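Stemus tracker / Pillside row-grasp project
Ticket 109: Row collapses in the middle on lift
Status: open, mostly solved
Component: grasp policy, gripper close
Site: Plovthorpe bench
Reported by: Cyrill Rainer

Summary

The policy picks up single blocks very nicely and pairs nearly as well. Ask it for a whole row, squeezed end to end, and the middle drops out as soon as the arm goes up. Sometimes the row bows first, sometimes one block just slides down and leaves a gap and the rest follow it. I'd like to get to the bottom of this, as the row lift is the bit of the method I'm most excited about (one close, one move, no trays, no suction).

Steps to reproduce

Load the checkpoint trained on the 800 demos. Lay out a mixed row on the bench, cylinders and rectangular blocks together. Run the row task with default close speed. Watch the wrist view from the moment the fingers touch.

Expected: row leaves the table in one piece and stays that way until the place step.
Got: row breaks before it has cleared the table by a block's height.

Log

Thursday, first session. Started with the obvious thing and raised the grip force. Worse! With more squeeze the row buckles upwards in the middle before the lift even starts. Put the force back to where it was.

Same session, later. Swapped the finger pads for the softer set. Slightly better on plain rectangular blocks, no change at all on rows with a cylinder in them. Left the soft pads on for everything that follows so the runs can be compared.

Next session. Went through the failed runs one at a time instead of looking at the success rate, and I wish I'd done that first. In nearly every one the fingers are still moving inwards when the lift command goes out. The policy has learned "close, then up" as one smooth motion, which is how most of us do it by hand when we teleoperate. With one block you get away with it. With a row, the slack between the blocks is still being taken up while the arm is already rising, so the far end gets dragged along and the middle has nothing holding it.

Checked this against the demos. 439 of them have no pause between close and lift. The remainder have a short one, mostly the ones recorded by the more cautious operators (thank you, cautious operators).

What I changed

Added a settle step. After the finger motor current levels off, the controller holds the arm still and lets the policy carry on only when the reading has stayed flat for the whole window. The window is 2 tenths of a second at the moment. The policy itself is untouched, no retraining, the gate sits outside it and just holds back the upward part of the action.

I also turned off the small wrist correction that runs during the close. It was meant to square up the gripper on single blocks, but on a row it pushes one end sideways while the other end is pinned.

Result

Very, very pleased with this one. Rows that failed every time this morning now come up whole, including ones with round pieces at one end. The wrist view below is with the settle step on and the correction off, mixed row with the numbered wooden blocks at the far end.
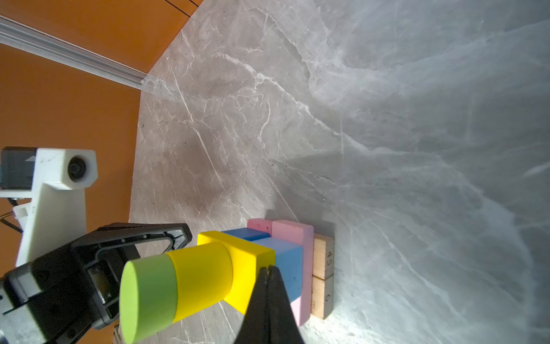 Cyrill, before you retire the correction altogether, could you try it with the settle step on and the correction only switched off from first contact? Sönmez here. I suspect the timing was doing nearly all the damage and the wrist move was just making it look worse. If you lose the correction for single blocks too, the crooked approaches will come back, and we spent most of June getting rid of those. The gate is a lovely idea though, and I'd like to borrow it for the drawer task.

Reply from Cyrill Rainer

Good point, and yes, please take the gate, it's on the Stemus branch under "settle". I've set up the three-way comparison you're asking for: gate only, gate plus correction until contact, gate with correction off. Same rows in the same order for each, so the layout can't flatter one of them.

Still to do

Run the comparison above and attach the logs here.
Try a longer settle window on rows that start with visible gaps.
Try the gate on the old hard pads, in case the soft set is hiding something.
Relabel the demos with a pause / no pause flag, then train once on the paused ones alone. If the policy picks up the pause by itself we can drop the gate.
Ask whoever has the Pillside bench next to leave the close speed at default.

Leaving the ticket open until the comparison is in.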